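FOR IMMEDIATE RELEASE

Didetik announces third album, "Wuden," and August release show

STULLTHORPE – The folk and soul quartet Didetik will release its third album, "Wuden," in August on the independent label Onishi. The record has six songs and was made with a small setup: two acoustic guitars, upright bass, hand percussion and four voices.

Singer and guitarist Ebuka Ogundipe wrote most of the material over one winter. The band recorded it live, with everyone in the same room and very few overdubs.

"We had played these songs for a long time before we recorded them," said Ogundipe. "I wanted the album to sound like a good night at the end of a tour, when the band knows where every breath goes."

The opening track, "Six Miles Out," is a slow blues in a minor key, built on a bass figure by Kiyoshi Yoshida. "Salt Road" is faster and features percussionist Mayu Chiba on cajon and shakers. The title track closes the album and is the longest piece the group has recorded. Guitarist Asuka Oda sings lead on it for the first time.

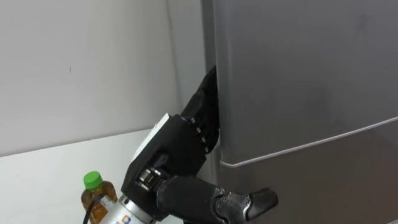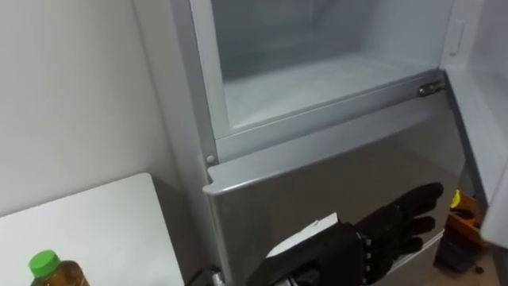
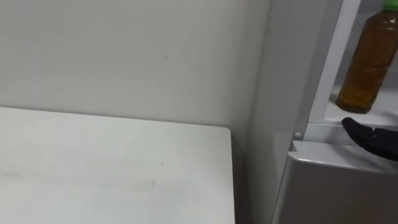 A refrigerator, seen closed and with its upper compartment open, and a white tabletop by the wall.

"Wuden" was produced by Priya Greenberg, who also mixed the band's second album. Greenberg kept the vocals close and dry and left room noise in several of the quieter passages.

"There are places where you can hear a chair move," said Greenberg. "We talked about taking those out and decided the takes were better with them."

The album will be available as a download and on vinyl. The first pressing is limited to 3000 copies, and 100 of those will be signed by all four members and sold only at the release show. The vinyl edition comes with a printed lyric sheet and notes on the tunings used for each song.

The release show takes place in Stullthorpe in August. Doors open at 7 p.m. and the band will play the whole album in order, followed by a second set of older songs. The room is seated, and late arrivals will be let in between songs. Tickets will be sold through the Onishi website and at the door if any remain.

Review copies and interviews are available on request from the Onishi press office. Please include the name of your publication or station and your deadline.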